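Small Hands, Long Days

In the repair room at Drukotex, the hand-held grippers come back in the late afternoon and Jytte Hallgrímsson puts them in a row by their numbers. She has looked after them since August. Before that she repaired knitting machines at Damgaard, and she says the work is not so different. "You look first where the thread goes in," she tells me.

With a gripper, this means the fingers. She opens them over the table and checks the front corners, where the dark surface wears away to something paler, and then the underside, where fibers from the day's cloth like to catch.

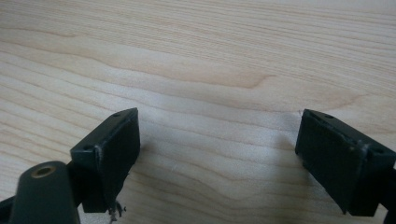 Cleaning and changing

She pulls the fibers out with tweezers, never with a knife. A cut thread stays inside and comes back later as a finger that closes slowly. Then she wipes the inner faces and tries the screws by hand — only by hand, as the plastic does not forgive a power tool.

A pair of fingers is changed when the two no longer meet evenly. The oldest pair in her notebook reached 1,646 hours. Another lasted 56, after a fall on the stairs.

New fingers come from Tralton in bags of four. Jytte fits them both at once, closes them on a strip of paper and pulls. If the paper slides on one side, she begins again.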